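Soft Clogs by the Door: A Report on Moulded Footwear, Shared Hallways and Where to Put It All

Design and Everyday Life module, second-year project
Stesolton College

Why I chose this subject

When our tutor asked us to pick one ordinary household object and live with it for a term, most people in my group went straight for the kitchen. There were two kettles, a colander and a very handsome butter dish. I went home that evening, opened my own front door, and had to push it quite hard to get in, as there was a heap of shoes behind it. My subject had more or less chosen itself.

The heap was mostly the soft, moulded, slip-on kind of footwear that people wear to put the bins out or pop next door. I have grown very fond of these shoes over the term, which surprised me a little, as I used to think of them as something you wore when you had given up on the day. They are light and cheerful, you can rinse them in the sink, and people keep them for years. They are also dreadful things to store. I wanted to find out why, and whether a small hallway like ours could be made to hold them kindly.

The house and the hallway

The house is a terraced one on Samonte Road, let to students, with 4 bedrooms and one narrow hall that everybody has to pass through. The front door opens inwards, there is a radiator on the left-hand wall, and the space under the stairs is taken up by the meters and somebody's bicycle pump. What is left for shoes is a strip of lino beside the radiator, and it fills up remarkably quickly!

In the first week of October I asked my housemates to bring down every pair they owned, including the ones under beds, and we lined them all up from the front door to the kitchen. We had 39 pairs. I had guessed at far fewer, and so had everyone else. Boots and trainers made up a good part of it, but the moulded slip-ons took up far more floor than I would have thought possible for shoes that weigh so little.

Getting to know the shape

I spent a good deal of time simply handling moulded things, which I can recommend to anyone doing a project of this sort. You learn a lot with your fingers that you would miss in a catalogue. A laced shoe has a tongue and seams, and it gives way when you press it, so you can squash it into a gap and it will more or less forgive you. A moulded piece keeps the shape it came with. The thick rounded walls hold themselves open, and the empty space inside comes along with them wherever you put them.

I also became interested in texture. It is easy to think of a moulded thing as being the same all over, but the inside and the outside can be quite different in character - one smooth, the other patterned - and I filled several pages of my sketchbook with nothing but little grids and rims.

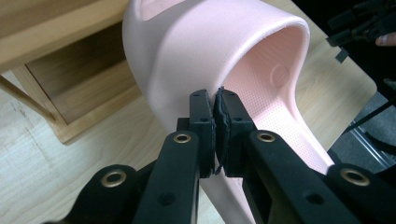
Figure 1. Pale pink moulded piece, smooth on the outside, with a fine grid texture inside and a small raised ring.

The rim was the part I kept coming back to. A thick rolled edge is comfortable to hold and pleasant to look at, and it is also where most of the trouble begins when you try to fit one piece inside another. I had hoped that slip-ons would nest like mixing bowls. They don't really. The toe of one will go a little way into the opening of the next, and then the two edges meet and that is the end of it. Pairs stacked in this way on our lino stayed up until the door was opened, and then they slid gently down the hall.

What we tried

My first idea was a basket. Everyone likes a basket, and for three days it looked lovely. By the end of the week it had become the heap again, only taller, and finding a matching pair meant tipping the whole lot out on the floor. One housemate gave up and went to the shop in one green shoe and one blue.

The second idea was a flat rack, the Plirine, which I bought second-hand. It is a decent rack and I have nothing against it, but it sticks out too far for a hall like ours. We were all turning sideways to get past with our shopping, and the bottom shelf collected a surprising amount of grit.

For the third attempt I turned to the wall. I made a row of pegs from broom handle, cut into short lengths and set at a slight upward angle in a plank, and hung each shoe upside down with its opening over a peg. I tested the angle in the college workshop first, with far too many offcuts and a great deal of patience from the technician. The hollow shape that had been such a nuisance on the floor suddenly became useful, and the grit fell out by itself on to a tray below. I called this version the Fidard, after the street my gran grew up on, and the name has stuck in the house.

What the house thought of it

We lived with the pegs until the end of term. I kept a diary by the door and asked everybody to write in it whenever they felt like it, and they were kind enough to be quite rude. The main complaints were that the top row was too high for the shortest of us and that the plank wobbled. I moved the row down and added 4 longer screws, and the wobble went away. The height is still a matter for discussion.

What people liked was being able to see their own shoes, and having the door open all the way. The plank and pegs together take up 2,476 square centimetres of wall, which sounds a lot when written down, but it was wall we had never used for anything apart from a calendar. The boots and trainers still live on the floor, I am afraid, and they are no tidier than they were.

If I had another term

I would like to try softer pegs with a wider end, as a thin peg can leave a dent in a soft shoe if it hangs there for weeks. I would also like to look at children's sizes, which are so much smaller that our spacing would waste half the wall. And I would start the diary on the very first day, before the basket, so that there was a fair record of how the hall behaved when we left it alone.

The plank is staying up for next year's tenants, with the landlord's blessing, and I have left a spare bag of pegs on top of the meter cupboard.

Stesolton College Student Projects | Contact the module office | Copyright remains with the student author | Back to top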